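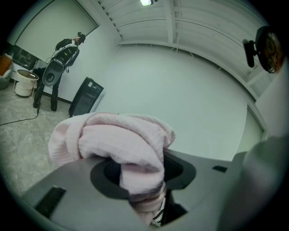

Flovel Waffle Throw

Item 411
Knitted cotton throw, waffle stitch
In stock – ships in 4 working days

A blanket for people who own a perfectly good heating system and resent using it. The Flovel is a mid-weight cotton throw knitted for us by Gruteck, who have been making it for longer than we have been selling it and who still sigh audibly when we ask for a new color.

We sell it as a sofa throw. Customers report using it as a shawl, a picnic cloth, a car blanket, a curtain (one week, rental apartment, no further questions) and a thing to put between two children. It does all of these adequately. It does the sofa well.

Details

Fiber: 100 percent cotton
Stitch: waffle, same on both sides
Edge: plain knitted hem, no fringe
Sizes: Lap, Single, Too Big
Colors: pale pink, oatmeal, slate, a green we have given up naming

Too Big began as a measuring error at the mill. Nadine Nimri, who does our buying, took the whole batch home to think about it and came back with one fewer than she left with. It is now our best seller in November.

Why no fringe?

We had fringe. The cats of this country made their position clear.

Washing

Machine wash at 40 degrees Celsius (that's warm, on most American machines) with similar colors. The green is similar to nothing, so wash it alone the first time. Tumble dry low or lay flat. Hanging it from one corner will give you a longer, narrower throw with a point on it.

Expect some shrinkage in the first wash. We knit it a little long to allow for this, so please measure after laundering and before writing to us. Skip the fabric softener. It coats the cotton and flattens the waffle, and the waffle is what you paid for.

If you catch a loop on a ring or a belt buckle, don't cut it. Ease it back through with a blunt needle, or pull gently on the knitting on either side until it gives up.

What customers say

"Warm, heavy enough, washes fine. My husband calls it mine and then uses it." – Nour Sleiman

"Smaller than I thought. I had ordered the Lap." – verified buyer, Single now on its way

Shipping and returns

Orders go out from our Zemberg warehouse in a paper bag inside a box that is always slightly the wrong size. Returns are free while the throw is unwashed and the tag is still on. If it has been on a dog, it's yours.

Goes with

Sharifi floor cushion, oatmeal
Sharifi bolster, slate
Flovel hand towel, same stitch, considerably less blanket

Page updated September 17, 2023. The slate Single is back.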